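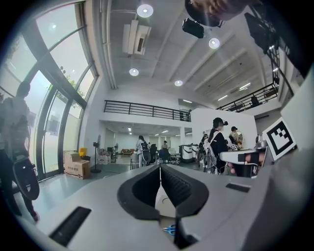
Figure 3. Hand-held gripper with black rubber fingers; a square black-and-white marker stands at the right.

4.2 The life of a verdict after publication

We turn now to what became of the verdicts once readers had got hold of them. The Gendbridge Ledger ran its checking column, Straight Answer, on a scale of four ratings: True, False, Partly True and Unclear. The style guide called these ratings final. Of the 500 columns in our sample, 16 carried a rating that was later changed, and 11 of those moved to Unclear. A claim that had been flatly false at breakfast could become a matter of reasonable doubt by tea, usually with no new evidence in between except the letters page.

The Jomton bench dispute shows the pattern well. A resident had posted that the council's new benches were designed with a central armrest to stop people lying down. The column rated this False on the strength of a statement from the council, which said the armrests were for comfort. Readers then sent in the tender document, which asked for benches "unsuitable for reclining". The paper added a clarification at the foot of the piece. It said that the armrests were for comfort and also for preventing reclining, and left the rating alone. A second clarification apologised for the wording of the first. The rating went to Unclear on 20th March, under a headline that still said False.

Marama Ormsby, who edited the column for most of the period, was frank with us about how such changes were made. "You'd get a hundred messages telling you you're an idiot and one with a document attached," she told us. "The trick was opening the attachments." She regarded Unclear as a kind of waiting room. We asked whether any rating had ever come out of it again. She thought there might have been one, about a car park in Closasdale, but we were unable to find it.

Waaka, the smaller of the two sites we studied, had no rating scale at all and so had fewer ratings to regret. Its checks were written as ordinary articles with the claim in the first line and the finding somewhere below, occasionally a long way below. Corrections were made by rewriting the paragraph in question and changing the time at the top of the page. From a reader's point of view this was tidy. From ours it was a nuisance, and we have had to rely on saved copies for the earlier versions. Natalie Bainbridge did the comparison by hand and found three articles in which the finding had been turned completely round while the closing paragraph went on congratulating the site on its care.

Ridicule and correction are hard to pull apart in this material. The articles most mocked online were corrected sooner, but they were also read by more people, and more readers means more chances that one of them owns the relevant document. We would be wary of saying that mockery works. We can say that polite emails sent to the Ledger's corrections address in November went unanswered until the spring, when someone found the password.

There is also the matter of what readers were shown. On both sites the link previews shared on social media kept the original headline, whatever had been done to the article underneath. A person who met the bench story through a friend's post in May would have seen False, clicked, and found Unclear, with two clarifications and a photograph of a bench. How many clicked we do not know, as neither publisher would release the numbers. Section 4.3 takes up headlines separately and deals with the small group of articles where the headline was corrected and the text was not.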